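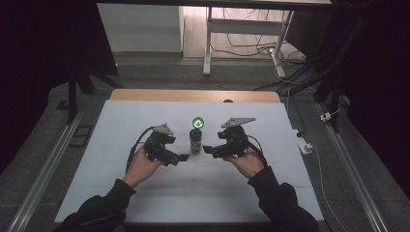 January 20, 2026
Bench notes, Kutden room

Small dark jar with the speckled band, placed on the gray-white board, a little behind the seam. I want the same place for every round, so I used the seam as my line and measured 110 mm from it to the near side of the jar. Pencil mark is on the board now, please do not wipe it.

Did 9 rounds before lunch. In two of them the jar was turned and the band was not facing the same way after. It is not important for the lifting but I would like to know if the band is more slippery than the rest. Izzati Sutanto thinks yes. I did not see enough difference to write a number.

The board itself moves a bit on the table when I lean on it. Tape under the far corners helped, the near corners still need it. We are out of the wide tape, I asked Zargate for 2 rolls.

Power strip stays on the floor on the right side for now. Take care with the white cable when you walk there. I would prefer to have it fixed along the rail, but then the cable is maybe too short. To check.

Next: same jar, half filled with rice, then full. Weigh it each time and write the weight on the sheet before starting, last time I forgot and had to empty it again. The Pattinasarany jars are wider, so they wait until May.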